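Ticket 357 - Purnico wall planner app, shared calendar losing entries
Status: Resolved
Opened by: Hedvika Jelínek
Handled by: Kedidlow support desk

Hedvika wrote:
Hello all, and sorry in advance for the length of this. We're a small language school and we've kept our room bookings in Purnico for a good few years now, very happily I should say. Since we moved over to the new version in August, bookings made on the office computer vanish from the tablets overnight. They're there at closing time, and by morning the evening classes have gone. The morning classes stay put, oddly enough. I've logged out and in again on everything, and my colleague Vaněk has reinstalled the app on his tablet twice, bless him, with no change at all. We have 40 or so bookings a week, so typing them in again is getting rather wearing!

Support replied:
Hello Hedvika, and please don't apologise, the long ones are usually the easiest to sort out. Could you look under Settings, then Sharing, and tell us what it says beside "Keep entries for"? And would you check whether the office computer and the tablets are set to the same time zone? Evening entries going missing while morning ones survive does make me wonder about the clock.

Hedvika wrote:
Well, you may be on to something. The computer is right, but both tablets are an hour out. "Keep entries for" says 300 days on everything. I've put the clocks right and will leave it overnight.

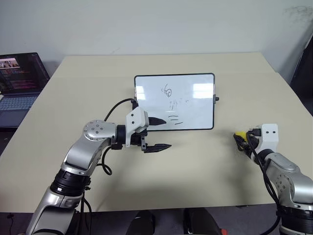
Second morning now, and I'm pleased to say the evening classes are still there on Vaněk's tablet. Mine has lost one, the 17:00 beginners' group, though that one was typed in before I changed the clocks, so perhaps it was already doomed. Should I put it back in by hand, or will it find its own way home?

Support replied:
Lovely news. Do put that one back by hand, please, and do it from the office computer so that it goes out to both tablets. Then on your own tablet open Sharing and press "Fetch everything again". It can take a while on a slow connection, so have a cup of tea and leave the screen on.

Hedvika wrote:
Done, tea and all. All the classes match on all three. Vaněk asks whether the Akeo add-on for printing door signs needs anything doing to it - it still prints the old times.

Support replied:
It keeps its own copy, I'm afraid. Open Akeo, choose Refresh, and print one sign to check before you do the rest. I'll mark this as resolved, but reply to the same ticket if anything slips away again and it will come straight back to us.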